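Covering a work table so it lies flat (paper or cloth)

Quick one. I've redone enough table covers at the Prustanlow workshop that I finally wrote the steps down. Works for craft tables, sorting tables, packing benches, any big flat top you want plain and matte. Allow an hour the first time, less after that.

What you need

Cover material, paper or cloth, see below
Tape measure
Long straightedge, longer the better
Sharp knife and a spare blade
Low-tack tape for positioning
Double-sided tape, thin kind
Cloller edge clips, or any flat clip that grips the underside
Clean dry cloth
Iron, if you're going with cloth

Picking the cover

Plain and matte. Glossy stuff throws every ceiling light back at you and shows every finger mark. Brown or tan is easy to live with – light things show up on it, and most dark things do too. Pure white gets grubby in a day.

Paper: go heavy. I buy the Dedance kraft in 200 gsm from Tahiri, on a roll 1000 mm wide. Thinner paper is cheaper and fine for a one-day job but it creases if you lean on it, and once it's creased that's it. No fixing a crease in paper. Shallow waves yes, creases no.

Cloth: close weave, no stretch. Stretchy cloth looks great until you pull one side and the whole thing goes banana shaped. Wash it first. Iron it. Roll it around a tube, don't fold it after ironing or you've wasted your time.

If your top is wider than the roll you'll need a seam, or a wider roll. Get the wider roll if you possibly can. Seams catch on things.

Step one – clear and clean

Everything loose off the top. Wipe down, then dry it properly. Run your palm over the whole surface, slow, and feel for grit. One crumb under paper makes a bump you'll see from across the room. Old tape residue has to come off too. Scraper first, then a little rubbing alcohol on a rag.

Check the edges while you're there. If there's a rail or frame along one side, vacuum the gap between it and the top. Mine collects all kinds of junk.

Step two – measure

Measure the length in two places, front and back. Same for the width. Tables are less square than they look. Use the bigger number each time.

Add 5 cm on every side that folds under. Add nothing on a side that butts up against a rail, that side gets trimmed to fit. Write it down. For a top that's 2000 mm long with both ends folding under, cut 2100. Double check before you cut, I have cut short twice and it's not a cheap mistake with the heavy stuff.

Step three – let it rest

Roll it out on the floor upside down and leave it overnight if you can. Weight on the corners. Paper off a roll wants to curl back up and it will fight you the whole way otherwise. In a hurry: roll it backward against the curl, loosely, hold it a few minutes, let go. Helps up to a point.

Cloth doesn't need the rest. Needs the iron.

Step four – start at the back

Back edge first, always. Line it up with the rail or the far edge of the top and tack it with low-tack tape every hand's width or so. Don't press hard yet.

Stand in the middle of the front side and look. Is the back edge straight? Are the two sides hanging even? If not, lift the tape and shift it now. It's a thirty second fix at this stage and a full redo later on.

Then swap the low-tack for double-sided, a bit at a time, working from the center out to both corners. Keep the tape thin and flat. Overlapped tape makes a ridge.

If anything is bolted to the back of the table, cut your slots before you stick that edge down. Make a template from scrap, cut the scrap till it fits, then trace it. Small cuts, test, more small cuts.

Step five – smooth toward you

Dry cloth in a flat pad. Start at the middle of the back and push toward the front in long strokes. Then center out to the left, center out to the right. Never edge to center, you're just herding the air into the place it can't get out of.

Whatever slack there is ends up at the front edge, and it usually ends up in the middle of the front edge.

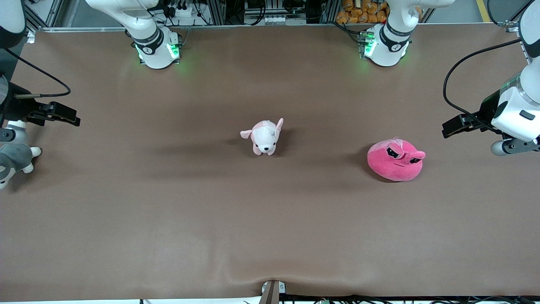
Brown cover, gray rail along the far side. Note the shallow wrinkle at the near edge, bottom center.

A ripple like that is the thing to hunt for. Easy to miss when you're standing right over it, much easier to see if you crouch down and look across.

To get rid of one:

Undo the front edge only. Leave the back alone, and the sides too if they'll let you. Lift the front just enough to free the slack. Smooth from well behind the wrinkle, like a forearm's length behind it, straight toward you. Keep light tension with your other hand while you fold the edge back under. Light! Pull hard in one spot and you get two new wrinkles fanning out either side of it.

Still there? Then the slack is coming from one of the sides. Free the nearest side, smooth out to the corner, re-fix, then do the front again. For cloth you can also go over it with a barely warm iron, through a tea towel, as long as whats underneath can take the heat. Not over tape. The glue goes everywhere, ask me how I know.

Step six – fix the front and corners

Fold the front edge under and clip it. Middle clip first, then the two ends, then fill the gaps. Clips go on the underside, flat, nothing poking up where your sleeve will catch it.

Corners on paper: cut a small notch out so the folds don't stack up. Corners on cloth: fold like the end of a wrapped present, pull snug, clip.

Don't tape the front down. You'll want to lift it again in a week when things have settled.

Step seven – check the light

Room lights on, the way you'll use the table. Look for bands of shade. Some shading across a big flat surface is just the lights, and it moves if you move your lamp. A wrinkle stays where it is. That's the whole test. Slide a lamp along and watch the dark patch.

Another easy check is to put something small and pale out on the cover and look at it's shadow. Soft edges, fine for most work. Hard black edges mean one lamp is doing all the work, so bounce it off the ceiling or hang some tracing paper in front (well away from the bulb).

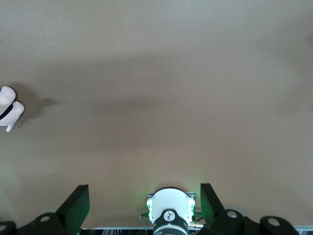 Small white item at the left with a soft gray shadow next to it. The cover goes from grayish tan to a warmer, pinker beige.

Same cover will look like two or three different colors across its width. Normal. If you're matching paint or thread or anything where color matters, pick one spot and do all your comparing there.

Watch for colored light as well. Any little indicator light near the surface will tint a matte cover, especially the green ones. Doesn't hurt anything unless you're judging color right beside it.

Keeping it flat

Lift things, don't drag them.
Brush crumbs off dry. No wet wiping on paper.
Damp weather makes paper grow a bit. If it's waving all over in August, wait, it may well drop back by itself once the air's drier. Don't go trimming it.
Pop the front clips and re-smooth after the first week, then whenever it bugs you.
Turn paper over when the top side gets scruffy if you haven't glued it. Two lives from one sheet.
Keep the offcuts for templates and for patching.

Patching

Small hole in paper: cut a piece of the same stuff a bit bigger than the hole, lay it over, cut through both layers at once with the knife, lift out the scrap, and drop the new piece in with double-sided underneath. Put a bit of card under before cutting or you'll score the table. In cloth I don't bother. Turn it around so the hole's at the back.

How much to buy

Length of the top plus folds, plus one extra hand's width at each end for squaring up. If it's your first go buy enough for a second try. Tahiri will cut Dedance to length at the counter but call ahead for the wide roll, they keep it out back and it takes a while to get it down.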